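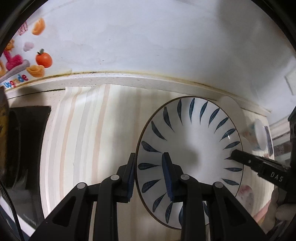
Ridged finger pads on the rim of a patterned plate, second gripper at the right side.

Valesach hand-held gripper kit: are the ridged pads good enough for ceramic plates?

Posted by Hala Karaki, 18 Dec 2024

I am pricing the Valesach two-gripper kit for recording dish handling in home kitchens. The fingers come with blue ridged pads. My first trials are with glazed plates held up on edge, one finger on the outer rim and one on the inner face. The supplier, Drundus, also sells a smooth silicone pad as a paid extra. Is the ridged pad usable on glaze, or should I order the smooth set now? Also, does the linkage need regular service?

Cecilia Tetteh

We have had the kit since April. The ridged pads are fine on dry glaze if at least 4 ridges are in contact. On a curved rim you often get fewer, and the plate can then rotate about the grip point. Close the fingers square to the rim and use the second gripper on the side to stop the rotation.

Wet glaze is a different matter. We ran 50 lifts per pad type with wet plates and dropped the ridged pads from the protocol afterward. The smooth ones held better but pick up grease, so wipe them between runs.

Service: check the pivot screws every 100 cycles. Ours loosened on one side first, and the fingers stopped meeting evenly. Low-strength threadlocker fixed it - keep it off the plastic.

Theodorakopoulos

Just get the smooth pads. Shipping was slow for me.

Tallus

Agree on the screws. I would not order pads yet though. Try the stock ones dry, with plates you can afford to lose, over a folded towel. Note that the spare pads are sold in pairs, so two grippers need two packs.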